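# Suturing bench, working rules, October

Andthorpe bench, two arms, synthetic pads. Rules revised after the Nindville comparison. Supersedes the sheet taped inside the cupboard door, which still has the old tail limits on it and should come down. 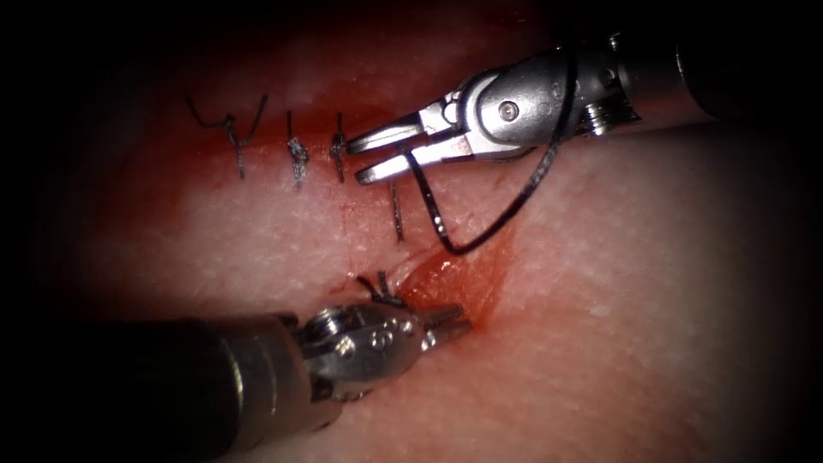 The rule on slack thread is the one that needs rewriting first. The old wording was "keep the working thread clear of both instruments", and taken literally it can't be met by anyone tying with a long strand, so people ignored it and the log filled with ticks that meant nothing. What we need to separate is thread resting on an instrument and thread held by it. A strand draped over the driver wrist, with a large loose loop hanging between the two arms, is acceptable while both tips are slow and the loop has visible slack at its lowest point. It stops being acceptable when it lies round a fitting that projects from the wrist. The loop at the upper arm goes over the top of the wrist close to the small ribbed fitting, and under the new wording that position calls for a check before the next move away from the pad. Low bends near the red patch are a separate matter, see rule 4.

Numbering below follows the new sheet. Old numbers in brackets where they differ.

**1. Before power to the arms**

Pad clamped on all sides, not just the two long ones. Push the middle with a gloved finger; if it lifts at a corner, re-clamp. Pad batch and incision number go in the log before the first pass. Writing them up afterwards has produced two sets of results under one incision and we lost the comparison.

Instrument life counter read and written down for each arm. Ours are retired at 96 sutured passes, a bench figure of our own and nothing to do with what the supplier prints on the box. Kilteo run theirs longer. I have no objection to that but their jaw slip data can't be pooled with ours until the counters match.

**2. Homing and tool change (was 3)**

Tool change only with both arms in the parked pose and the hold light on. One person at the bench edge, one at the console, and the person at the bench edge calls it. No change by the console operator alone, even for a quick jaw swap.

After a change, open and close the jaws fully, clear of the pad, then touch off on the reference block. If touch-off differs from the last recorded value by more than 0.3 mm, repeat it. If the second reading disagrees with the first, the instrument comes off again and the seating gets cleaned. Do not average the two.

**3. Slack thread (was 2)**

Agreed wording:

> Working thread may rest on an instrument. It may not be wrapped round a shaft, pin, or projecting fitting. Before any retraction longer than 30 mm the operator confirms that the strand is free on both arms. If it can't be confirmed from the view available, the arm stays where it is and the other arm lifts the thread off.

Comments for whoever revises this next:

- "Rest on" includes draped over the wrist. We went back and forth on this. Forbidding it makes people pull the loop away with the second arm at every throw, and that puts more load on the stitch than the drape does.
- "Confirms" means says it aloud. The console log has a key for it but pressing a key had become automatic. We keep the key as well.
- The distance was chosen from the loop sizes we normally leave. It will need changing if we go to the shorter thread.
- Nothing in the controller enforces any of this. The load limit on the arm will trip eventually, but a suture loop can pull a stitch through the pad well under the trip value. Measured twice on scrap, same result both times.

**4. Wet or stained areas**

Red fluid on the pad is part of the setup for the visibility trials and gets put there on purpose. It should be treated the same on every incision or the trials don't compare. Volume from the dropper only, never topped up in mid-run. If it spreads along the slit further than the template line, note it and carry on.

The loop must not be allowed to drag through the fluid. Thread picks it up, then the jaws pick it up from the thread, and the flat faces slip on the next grip. Keep the lowest bend above the surface. If it goes in, wipe both jaw sets before the next grip and mark the run W in the margin. W runs stay in the dataset. They are excluded from the grip force plot and from nothing else.

Open question: whether the halo round the patch counts as wet. For now, anything glossy is wet, anything merely pink isn't. Crude but two people scoring separately gave the same answer on nearly every pad, so it stays until there is something better.

**5. Position of the assisting arm**

The assisting arm may rest its jaws against the pad at the end of the incision to steady it. Jaws closed or partly closed. Fully open jaws on the pad leave a double dent that the depth scan later reads as a needle entry, and we spent most of an afternoon on that before it was understood.

Contact is with the side or the closed tips, at no more than the light setting. No leaning on the pad to brace the arm itself. If the arm needs bracing, the setup is wrong; move the base.

Tip-to-tip gap: the two instruments may work facing each other across the wound but the controller's soft boundary stays on. It was found off at the start of a session, no record of who or when. Startup checklist now has a line for it, with the setting to be read from the screen and written out, not ticked.

**6. Stitches and tails**

Tail length both sides between 4 and 6 mm on tied stitches. Old sheet said "short". Tails that curl should be measured as they lie, without straightening, as the camera scoring can't straighten them either. I would prefer a proper measurement with the tail pulled out but it moves the knot.

A knot that is bunched, with tails splayed, is scored as loose at first sight and goes to the second scorer regardless of what the pull test says. Compact upright knots go to the second scorer one time in five.

A pass that has been placed but not tied is logged as placed. It doesn't become a stitch until the last throw is down. This sounds obvious but the Nindville sheets count passes and ours count ties, and the first version of the comparison table had us behind by a wide margin for that reason alone. Redone with ties on both sides the difference is within scatter.

Cut ends left on the pad are picked off before the photograph for scoring. Cut ends standing up from the tissue near the assisting jaws get checked first in case they belong to a tied stitch. Don't pull to find out. Look from the second view.

**7. Stopping**

Either person can stop the run. The word is "hold", and the response is hands off and arms frozen where they are. No retracting on a hold. Retraction with thread across both arms is how we tore the pad in the spring, and the old sheet actually told people to retract.

After a hold:

1. State which arm has thread on it, if either.
2. State where the needle is.
3. Free the thread with the arm that isn't carrying it, or by hand with the drives off.
4. Resume or abandon. Log which.

Needle not accounted for means abandon, drives off, and a search of the pad and tray with the magnet. Pad is not lifted until the needle is found.

**8. Autonomous throws**

The Pangilinan planner may place and tie under supervision. It may not retract either arm past the distance in rule 3 without a confirmed release from the operator. The planner's own estimate that the thread is clear doesn't count as confirmation. I know this slows it down. On the present build it tracks the strand well in the open and badly where it passes behind the jaws or over bright metal, and those are the places that matter.

Supervisor's hand stays on the hold switch for the whole throw. No log entries while the planner is moving; write them between throws.

Speed cap for planner motion within 30 mm of the pad: 9 mm/s. Manual motion has no cap apart from the controller default. There was an argument that the same cap should apply to both. Left open. I'd want to see manual speeds from the existing logs before agreeing, and these haven't been extracted.

**9. Records**

Up to 362 passes are in the logs under the old sheet, depending on how the duplicated ones are treated. They keep their old rule numbers. Nobody should go back and re-score them against the new wording; if we want them under the new rules we do it as a separate column, with a note of who scored and when.

Log columns from now on: pad batch, incision, stitch number, arm carrying needle, thread confirmed (spoken), W flag, holds, tail left, tail right, scorer. The comment column stays and is for comments. Abbreviations not on the list inside the front cover will be sent back.

**To do**

- Print new sheet, take down the old one, including the copy by the sink.
- Ask Kilteo for their counter practice in writing.
- Try a cover over the ribbed fitting on the driver wrist. A short sleeve would do if it doesn't foul the wrist at full bend. Check mass, and check touch-off with and without.
- Lighting: the edges of the working view are very dark and the shafts disappear into it. Confirming free thread on a shaft isn't possible from that view alone. Second view to be on by default, and rule 3 shouldn't go live until it is.
- Pull manual speeds for rule 8.
- Send rules 3 and 7 to Nindville for comment. The others are local and they can do as they like.

Pads from the current batch are a little stiffer at the clamped edge than the last lot. No change to clamping yet. Batch number is on the lid.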